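Denim that has to last: Cường Âu on sorting, testing and mending work jeans

By Vy Tôn
August 6, 2026

The repair workshop at Brumik occupies the back half of a former printing plant. It takes in used cotton trousers, mostly denim, grades them, repairs what can be repaired and sells the rest by weight for fiber recovery. Cường Âu has run the grading side for eight years. Before that he worked in a testing laboratory, measuring tear strength and color loss in upholstery cloth.

He describes the job in terms of loss. "Denim doesn't wear out evenly," he said. "You lose warp at the knee, you lose the edge at the cuff, and you lose the crotch seam because two curved seams meet there and the layers saw at each other. Everything else can be nearly new."

The workshop handled 2,000 pairs last year. Each pair goes through the same intake: pockets checked, zipper run up and down, garment turned inside out and held against a light panel. The panel is a sheet of white acrylic with lamps behind it. Thin areas show up as bright patches well before they turn into holes, and those patches decide most of the grade.

Âu uses four grades. Grade one needs nothing. Grade two needs thread only, meaning a hem, a belt loop or a bar tack. Grade three needs cloth added behind a thin area. Grade four goes to fiber. The line between three and four is the one that takes judgment, and he has changed it twice.

"We used to go by the size of the hole," he said. "That was wrong. A clean cut the length of your hand is easy, the cloth around it is sound. A hole you can cover with a coin may have a hand's width of dead cloth around it. Now we pinch the fabric two fingers away from the damage and pull. If it gives, we go out another two fingers and pull again. Where it stops giving is where the patch has to reach."

Most denim is a three-by-one twill. The warp yarn, dyed with indigo, passes over three weft yarns and under one, which puts most of the blue on the outside face and leaves the inside pale. Indigo does not penetrate to the center of the yarn. As the surface abrades, the white core is exposed, and this is what people recognize as fading.

Âu is careful to separate fading from weakness. A pair that has gone almost white from years of washing may be stronger than a dark pair with a short history of heavy kneeling. Factory-faded jeans are a further case. Some have been treated with stones, some with enzymes, some with bleach, and the treatment is rarely stated on the label.

"Color tells you that something happened," he said. "It doesn't tell you what. I've had dark ones split when I put a thumb in them." 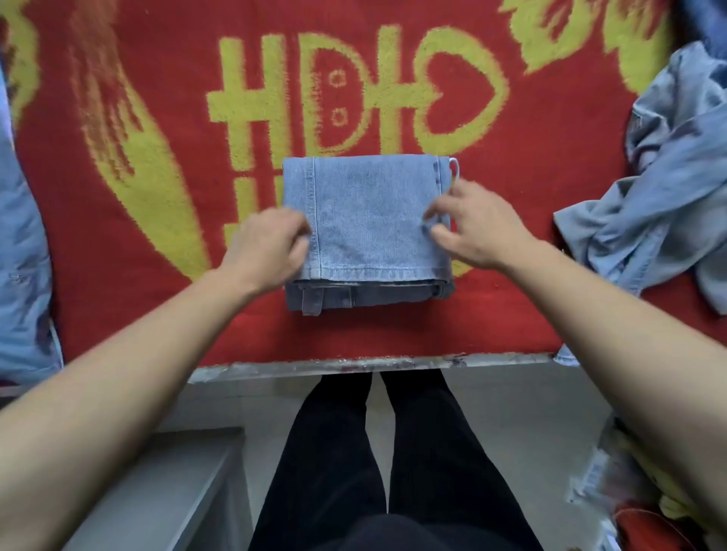
Does washing at a lower temperature make denim last longer?

Cooler water slows the loss of dye and limits shrinkage, but in Âu's view it has little effect on tearing. "The drum does more damage than the heat," he said. "Wash them inside out, close the zipper, don't pack the machine full, and keep the spin moderate. The dryer is the worst of it. What you find in the lint filter used to be trousers."

He also advises against waiting too long between washes, a practice that some denim enthusiasts recommend in order to produce sharp fade lines. Grit held in the cloth works as an abrasive at every bend. For jeans used in dirty work he would wash weekly, and for office wear he leaves it to the owner.

The patching method at Brumik is plain. A piece of cloth is cut from a grade four pair, its grain is matched to the grain of the garment, and it is basted to the inside. The machine then runs parallel rows of stitching along the warp direction, extending past the damage into sound cloth. The rows end at staggered points. If they all stop on one line, the needle holes form a perforation and the cloth tears there next.

Thread is a recurring argument in the shop. Cotton thread fades with the garment and gives way before the cloth does. Polyester-core thread holds longer but can cut into weakened yarn under load. The shop uses cotton on grade two repairs and a fine core-spun thread, bought from a supplier called Cumov, on knees and seats.

"I want the thread to be the weak part," Âu said. "You can replace thread in ten minutes. My colleagues say customers don't want to come back in six months, and they have a point, so we split it."

Cloth weight matters as well. A patch heavier than the garment creates a stiff panel, and the garment then fails around the perimeter. Âu keeps scrap in bins by weight and discards anything containing more than a trace of elastane. Stretch denim is the workshop's largest problem. The elastic filament breaks down before the cotton does, the cloth bags at the knee, and a rigid patch on a fabric that moves will pucker after one wash. Stretch pairs are patched with stretch scrap, on a zigzag setting, and he does not promise a result.

In April the workshop began a small abrasion trial. It prepared 300 swatches from discarded jeans, half of them patched with cotton thread and half with core-spun, and is running them in batches on a secondhand rub tester made by Brornidska. Each batch is weighed before and after. The data is incomplete, and Âu would not give an interim figure.

"The spread inside one group is bigger than the difference between the groups," he said. "So far that's all I'd sign. The swatches come from different mills, different ages, different owners. I'd need 200 more from a single roll to say anything useful about thread, and then it would only be about that roll."

He was more definite about construction. Flat-felled inseams, in which both raw edges are folded under and stitched twice, seldom arrive at the shop with seam failure. Overlocked side seams fail more often, usually near the pocket where a hand pulls at the opening. Chain-stitched hems look good and unravel from one end once a loop breaks. He resews them in lockstitch unless the customer objects.

Storage is the last thing on his list, and he spends little time on it. Jeans should be fully dry before they go on a shelf. Repeated creases in the same place will abrade slightly over the years, so he refolds long-stored stock on a different line every spring. Hanging is fine for light pairs. Heavy ones stretch at the clip marks.

Asked what he wears himself, Âu named an unbranded pair bought from Ngô, a wholesaler that sells to shipyards. The left knee is on its third patch, and the original hem was replaced last winter with tape from the scrap bin.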